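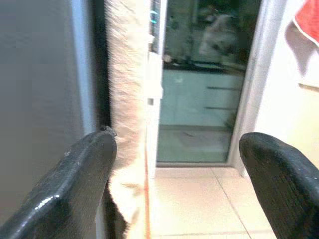 # Maltuline Adult Reading Program: Progress Report to the Hayashi Fund

Reporting period: spring term through August

The grant paid for evening reading classes at two sites, the Ferkaten branch library and the church hall in Zorus. Both sites ran for the full period. Enrollment at the end of August stood at 63 adults, against a target of 76. Most of the shortfall is in Zorus, where the bus timetable changed in the spring and the last bus now leaves before class ends.

**Attendance**

Of those enrolled, 38 came to at least three quarters of their sessions. Shift work is the main reason people give for missing class. We moved the Ferkaten start time from 6:00 to 6:30 p.m. and the tutors report fewer late arrivals.

**Teaching**

Chie Kikuchi took over as lead tutor from the start of the term. She rewrote the placement interview so that it takes one visit, and new learners now start the same week they sign up. The older workbooks are still in use for beginners. The intermediate group asked for more practice with forms - leases, school letters, pay stubs - and a unit on these was added in June.

We lost 2 tutors over the summer. One post has been filled. The other is open, and the Zorus beginner group has been combined with the intermediate group on one evening until we hire. This is not ideal and some learners have said so.

**Spending**

Tutor pay and room rental are on budget. Printing is over budget because of the forms unit. We would like to move the unspent travel money to cover it and will send the request separately.

**Next period**

- Hire the second tutor for Zorus
- Ask the bus company about the evening timetable, or end the Zorus class 20 minutes earlier
- Repeat the reading check with everyone who started in spring

Results from the reading check will be in the next report.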